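PRESS RELEASE
For immediate release, 11th January

Kustley tea room to reopen as community-run café after share offer passes its target

Villa Tea Room, shut since the roof leak, gets new tenants, new kitchen and later hours

The Villa Tea Room in Kustley is to reopen this spring under a new community company, Oda, which has signed a lease on the building with the owner, Gaetano Pellegrini.

The share offer closed in December with 168 local people and businesses signed up. Minimum stake was 5 pounds. Largest single stake capped at 500 pounds so that no one household could end up running the place. Every shareholder gets one vote whatever they put in.

The tea room closed when rain came through above the kitchen and brought down part of the ceiling. It had been the only place on the high street to sit down with a hot drink after the bakery stopped doing tables. Bus passengers waiting for the Fleltum service have been stood in the library porch ever since.

Elisa Martinelli, chair of Oda, said: "People kept stopping me outside the chemist and asking when it was coming back. Same question every week. I got tired of saying I didn't know so we called a meeting, and the meeting was full. That was the start of it really.

"We are not trying to make it posh. It will be tea, coffee, toast, soup, a decent cake and a hot lunch. Prices on the board where you can read them from the door."
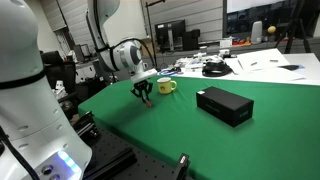

Work on the building starts with the roof. Slates and lead on the north side first, then the kitchen ceiling, then rewiring. The old serving hatch is staying. The partition by the toilets is coming out, which gives enough room for a pushchair or wheelchair to turn, and there will be a proper ramp at the side door in place of the loose one that used to be dragged out on request.

The kitchen has been planned by Fulvio Gatti, who ran the canteen at Fleltum for many years and has agreed to come out of retirement to get the first menus going. He will train 2 new cooks, both posts to be advertised locally before anywhere else.

Fulvio Gatti said: "The old kitchen was a corridor with an oven in it. You could not open the fridge if someone was at the sink. Now there is a line you can work along. I have told them one year and then I am going back to my allotment."

Opening hours will be longer than before. Mornings from the first bus, through to early evening, with the room available for hire after that. The knitting group, the chess club and the parent and toddler morning have all asked for there old slots back and will get them. New bookings to be taken once the hire rates are agreed.

Suppliers are being lined up now. Bread from Kustley, milk and eggs from the Fleltum road farms, coffee still to be decided after a tasting which ended in a tie. Any grower or baker within easy reach who wants to be considered should get in touch by email or leave a note at the library desk.

Crockery too. Much of the old stock was chipped or lost in the clear out and Oda is asking for mugs in good condition. Any colour, any pattern, no need to match. Please no glass and nothing with a metal rim as it can't go in the microwave. Drop off at the library during normal hours. 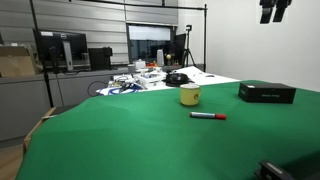
Yellow mug with a small printed emblem, on a green cloth.

Gaetano Pellegrini, owner of the building, said: "I had other offers. One was for storage. My mother had her wedding breakfast in that room and I did not want to see it full of boxes. The rent is fair and the lease is long enough for them to get on with it."

Morfudd Gough, who looks after bookings for Oda, said: "Please be patient with us on the hire diary. I have a lot of emails to get through and I am doing them in the order they came. If you had a regular slot before, you do not need to ask again, you are on the list."

Share certificates will be posted to holders before the first annual meeting, which will be held in the tea room itself if the floor is down in time and in the library if not. Anyone who has moved house since applying should send there new address to Oda.

An opening date will be announced once the roof is signed off.

ENDS

Notes to editors

Oda is a community company set up to run the Villa Tea Room in Kustley. It is owned by its shareholders on a one member, one vote basis.

Elisa Martinelli and Fulvio Gatti are available for interview. Mornings best for Fulvio.

Press contact: Gaetano Pace, for Oda. Site visits by arrangement only while the roof is open, hard hats provided, sensible shoes please.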